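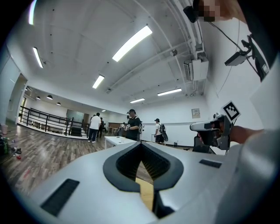 Prakirum, Nov 12, 2019

Maketero has opened orders for the Urio hand-held gripper pair, a kit for showing a robot a task by hand. The operator holds one gripper in each hand and does the job at normal speed. No robot arm is needed in the room.

Each gripper carries a marker cube printed with black and white squares. The tracking software reads the cubes and works out where both hands are and how they are turned. Jaw opening is logged separately over the cable, so keep the leads clear of your elbows.

The kit can be used standing or seated. We suggest a small table with space for the knees and the head camera worn level.
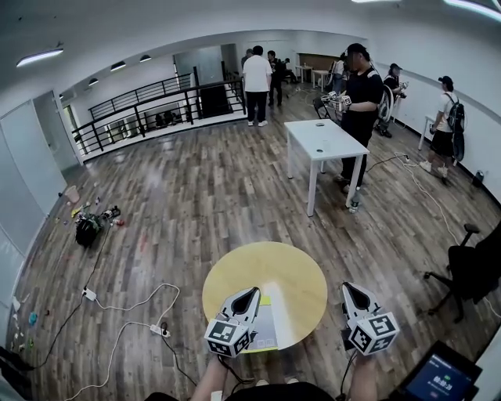 Several operators can work in the same room, each on a separate station number. Recordings are saved as one file per attempt and open in Mullasen 11 or later. Attempts can be marked as good or bad at the end, or deleted.

The dark finger pads are a wear part. They pull straight off – no tools – and spares come in bags of 100. Wipe the marker cubes with a dry cloth only, as spirit cleaners lift the print.
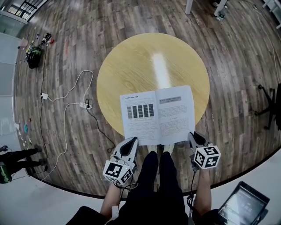 Urio pair in use with an open paperback.

Order code: 2405
Supplied as: left and right gripper, marker cubes fitted, cables
Not supplied: tablet, table
Sales: Roya Talebi
Repairs and spares: Gheorghița Voicu

Orders placed in October ship first.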